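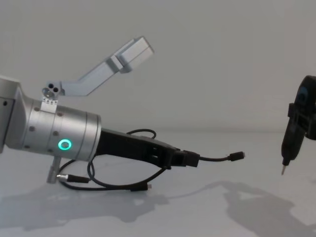

The pale grey work table against the back wall, October

Hi all – quick update on the Belley room. The new tables are in, and I'm so happy with them! We went with the matte grey top in the end (the Ulloa samples were prettier, but way too shiny under our lights), and the wall behind got two coats of plain light grey to go with it. No shelves or hooks on that stretch, as agreed.

So far 4 of the 6 tables are set up and leveled. The other two are still at Heler waiting on legs, and they're promising them in three weeks. Spending is at around 34 percent of the grant, mostly tables and paint. I moved a little from the flooring line to cover the second coat – hope that's okay, tell me if you need a form for it.

Next up is the power strip run along the floor and then the Budari stools. I still need your answer on stool height before I order, and I'd love to have it before the end of the month.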